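Registering a pilgrim group at Fitham

4. Enter the group leader's name and the number of pilgrims. Groups over 400 need a second leader.

5. Choose the arrival station, Fullow or Van Loon, and request coaches.
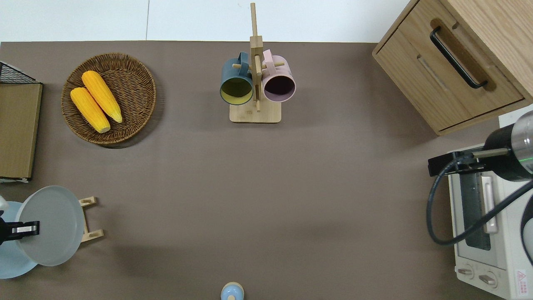 Fig. 6. Corn in a woven basket

6. Print the group list and have the leader sign each sheet.

Caution: a list cannot be changed once it has been stamped. Check passport numbers first.

7. For the October festival, hand in the list at the Fladden desk, room 924.

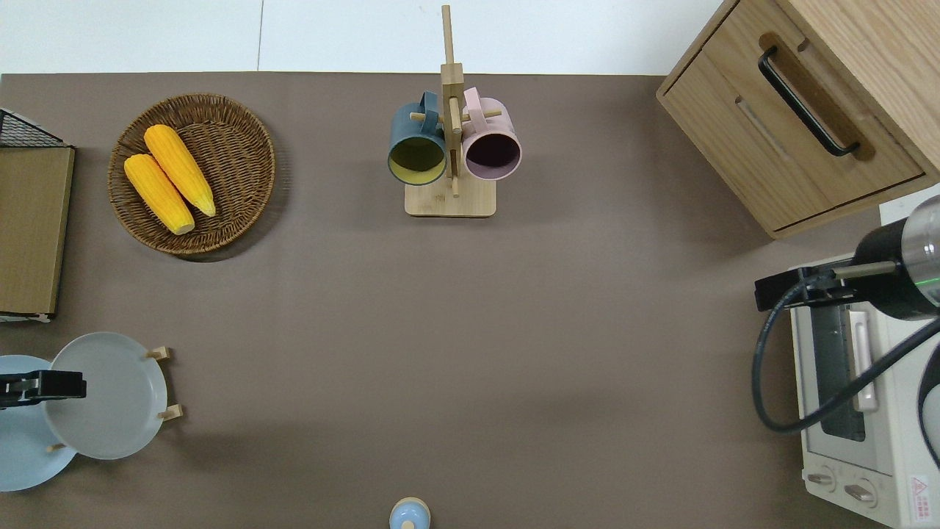 Floor Vanhove adds that leaders should keep a signed copy with them on the train, as the desk at Fullow will ask for one before letting a group through to the coaches.

8. Collect the shrine passes and give one to each pilgrim before boarding.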